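The planner that forgets on purpose

At Clavdale, the table-clearing software throws away its plan every 600 milliseconds. Temba, its perception layer, redraws the rim of each dish from the wrist view, and the arm starts again from there.

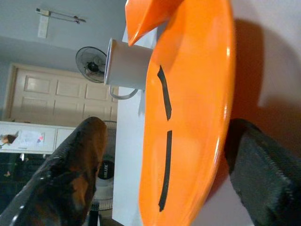
Older versions kept one plan to the end — and kept its mistakes too. Glossy plates were the worst, as highlights shifted with every move. 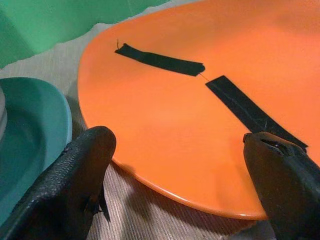
The logs now run to 2089 grasps. Skollow, the replay tool, lets engineers step back through any of them.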